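Notes from the back bench

Okay, bench update time, and it's a long one, because the two-arm build finally gets to do chores instead of just waving at people when they come in for coffee.

Quick recap if you've missed the last few newsletters. Nhyira Abugri and I have been putting together a pair of arms at the Amegashie workshop since March, mostly on Tuesday nights, mostly after we should have gone home. The rail is aluminum extrusion, the control software is a hobby package called Wikley, and the budget was 400 dollars for everything that isn't a motor. (We do not talk about the motors.)

The big change this month is cabling. The old harness was zip-tied flat along the links, and every time an arm folded all the way in, something pulled tight and a joint dropped off the bus. So we ripped it all out and gave the cables big lazy loops over the top. It looks goofy and I love it! I ran the shoulder joints through their full swing for a whole evening and got 862 moves with no dropouts, which is the first time I've been able to eat a sandwich while it runs.

We also put up walls around the table, with the leafy blue panels, and I'm weirdly proud of them. Both grippers have been working on cards, one arm on each side of the table. 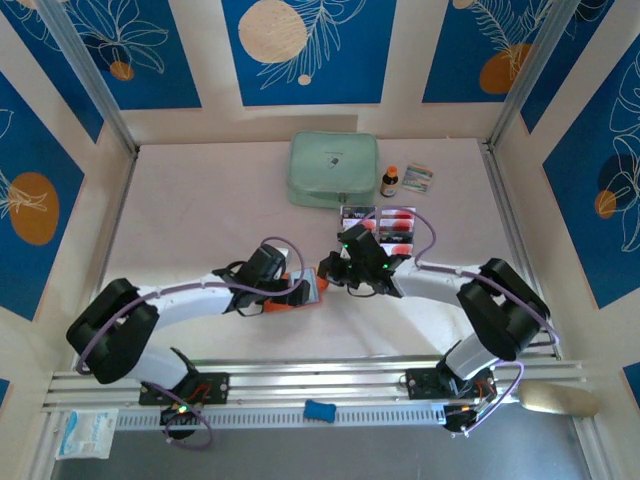
Augustina Bawa wrote in after the last issue to say that we should stop buying new cable altogether and spend the money on strain relief at the base, where her own arm failed twice before she worked out what was going on. She also thinks two arms on one rail is asking for a collision sooner or later, and wants to know what happens when one side loses power mid-reach.

Fair points, Augustina! The strain relief is on the list for next month, and I've already begged a bag of clamps off the Konder folks downstairs. As for collisions, there's a software fence down the middle that either arm has to ask permission to cross. It's slow. Sometimes both of them ask at once and then they sit there being polite until I hit a key. Nhyira wants to give the left one priority and be done with it, and I'm coming around to that.

Power loss is a sorer subject. Right now a dead arm just sags, so the rule is that you keep your hand near the switch and your coffee far away from the table.

The thing I've been spending my own evenings on is soft stuff. Cards are easy, they're flat and they stay flat. Anything with a flap or a snap is a different animal, and you need the fingers to press evenly or the whole piece twists on you. We're using chunky yellow fingers with a fine grid texture on the face, and I've been fiddling with how hard they close.
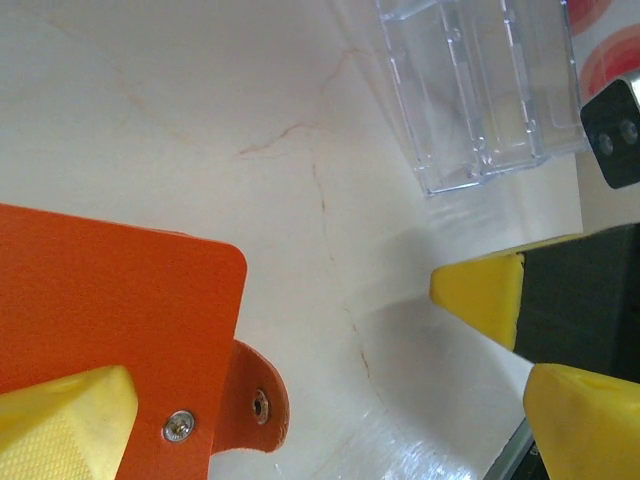
My best setting so far is 509 on the grip scale, which is a number that means nothing outside Wikley, but write it down if you're running the same setup. Go much higher and thin things start to buckle. Go lower and you'll be picking stuff up off the floor all night — ask me how I know.

Next up is a proper handoff, one arm passing to the other without me hovering. I've got 12 spare finger blanks in the Grametti drawer by the window if anybody wants to try cutting a different pattern into them. Please put the file back where you found it.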